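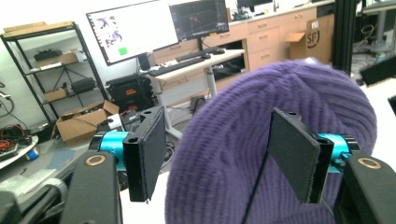 1/ Hats, and where they go when it gets warm. It's May, the radiator is off, and the purple knit beanie has come out of rotation. I do this every year on a Friday after lunch and every year I forget what I did the year before. So I'm writing it down in a thread.

2/ The purple one is a fine vertical rib with a bit of fuzz to it. Knits like this hold their shape on a head and lose it in a drawer. If you fold one in half and put sweaters on top, you get a crease across the crown that stays until about the second week you wear it.

3/ What I do now: turn it inside out, shake it hard over the sink, turn it back. A lot of what looks like pilling is lint from a coat collar and comes off with a shake.

4/ Check the label before washing. If the label is gone, treat it as wool. Cool water, a small squirt of wool wash, five minutes, no rubbing. I use Flosura because the store by me carries it. Dish soap works in a pinch but takes a lot of rinsing.

5/ Do not wring it. Press it flat against the side of the basin, then roll it in a towel and lean on the towel. Open the roll and the hat should be damp, with no drips.

6/ Dry it over something round. A mixing bowl turned upside down is the right size for most adult hats. Over the back of a chair you get a point in it.

7/ Reply to the question about dryers: acrylic will usually survive low heat. Wool will come out fitting a doll. I lost a gray one that way and I still have it, on a jar.

8/ Now the room. I share a workspace and the hats are a small part of it. We have a black metal shelving unit, white tables, a standing desk with a big monitor on it, and a run of light wood cabinets with a white countertop and a faucet along the back wall. Everything that comes through the door lands on one of those.

9/ The counter by the faucet is where I wash the hats, so it gets cleared first. It also gets cleared last, since people put mugs on it while I'm doing the rest.

10/ Cardboard is the main problem in here. An open box in front of the shelves, a shipping box with SF on it leaning on the cabinets, a small one on a lower shelf. My rule is that a box gets one week. After that it is either holding something with a label on it or it is flat.

11/ Flattening: slit the tape down the middle with a key, push the bottom flaps out, fold along the existing crease. Stand them on edge between the shelving and the wall. They take up no room that way and you can pull one out when you have something to mail.

12/ One box I do keep open is the winter box. Hats, scarves, single gloves waiting for the other glove. It needs to be big enough that the hats sit in it crown up without being pushed down.

13/ Packing order, for my own use next year:
Scarves rolled, at the bottom
Gloves clipped in pairs
Hats on top, crown up, with a sheet of tissue loosely balled inside each
Cedar block in a sock, in the corner

14/ The tissue matters more than I expected. I skipped it one year with a ribbed hat and the ribs had spread on one side by October. Newspaper would hold the shape too but the ink comes off on light yarn.

15/ Label the box on the short side, the one that faces out on a shelf. I wrote on the lid for years and then had to take down every box to read them.

16/ Cables. There is a tangle of red and black ones on a white table, next to a roll of blue and white tape. I am not doing cables today. They will get their own Friday. I only mention them because knit hats and loose connectors should never share a surface. One snag in a fine rib and you have a ladder.

17/ If you do get a snag, don't cut it. Turn the hat inside out, push a crochet hook through from the wrong side, catch the loop and pull it in. Then stretch the fabric a little in both directions so the slack goes back into the stitches next to it. A darning needle works too – it just takes longer.

18/ Shelf plan. Top shelf is for cases that are light and don't get opened much. Middle shelf is pouches and the small stuff people ask for every day. The winter box goes low, because I won't need it until fall and I don't want it over anybody's head.

Added later, since a few people asked:

Which yarn is it? I don't know. I've seen Cusi and Ukia both sell a purple close to it, and I've never managed to match it against either. It's soft and it doesn't itch and that's as far as I've looked into it.

Can you store hats in plastic? Yes, if they are bone dry. I leave mine out overnight after they feel dry and check the band in the morning, because the fold holds water longest. If it's still cool to the touch it gets another day.

What about moths? Cedar helps a little. Clean hats help more. The ones I've lost to moths were all put away dirty. If I find a hole I put the whole box of knits through the freezer, bagged, and wash them again after.

How many hats is too many? The box decides. I use a Wodska bin at home that holds my whole lot with the lid closed, and when the lid stops closing, one goes to the donation bag. The purple one is staying.

Next thread will be the cables, probably. If you have a way of keeping long ones from knotting that doesn't involve buying anything, leave it in the replies and I'll try it.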